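Clothes hanger

A clothes hanger (also called a coat hanger) is a simple device, usually shaped like a person's shoulders, that holds a shirt, jacket, dress or pair of pants so that it hangs with few wrinkles. A hook at the top goes over a pole or rail. It is one of the most common objects in any home, and one of the most cleverly economical - a single bent shape does the work of a shelf, a drawer and part of an iron!

Types

Wire hangers are the thinnest and cheapest, and are best known from dry cleaners. Wooden hangers are thicker and are preferred for coats and suits, whose shoulders need real support. Plastic hangers sit between the two. They weigh little, they don't rust, and they come in almost any color, which makes them a favorite for children's rooms, where each child (or each kind of garment) can have a color of its own.

Padded hangers, covered in satin or foam, are used for knitwear and delicate fabrics. Clip hangers hold skirts and pants by the waistband.

Sizes

Adult hangers are commonly nearly 18 inches wide. Children's hangers are narrower, and the difference matters more than people expect: a hanger that is too wide pushes little bumps into the sleeves and can stretch a small neckline for good.

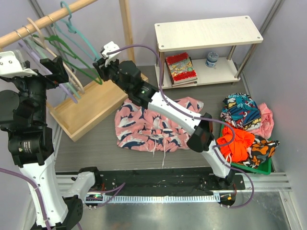

Plastic hangers in four colors on a wooden pole, with a shark-print garment laid flat and more clothing in a green bin.

Racks and poles

Hangers need something to hang from, and the freestanding rack is a wonderful answer for rooms without a closet. The simplest kind is a horizontal pole held up by a post on a flat base. Low racks let young children reach their own clothes, and many take real pride in choosing from them.

Hanging a garment

Most shirts are easiest to hang after being spread flat and smoothed by hand. The hanger goes in from the bottom hem, one shoulder at a time, so the collar isn't pulled out of shape. Buttoned shirts are closed at the top button first. Heavy sweaters are better folded, or draped over the bar of the hanger.

Collecting

Old hangers have a small but devoted following. Printed hangers from hotels and tailors are the most sought after, and the collector Kuo-hua Chu has cataloged 545 of them, including 73 from the long-closed Prultgate department store.

See also

Clothes rack
Closet
Laundry
Garment bag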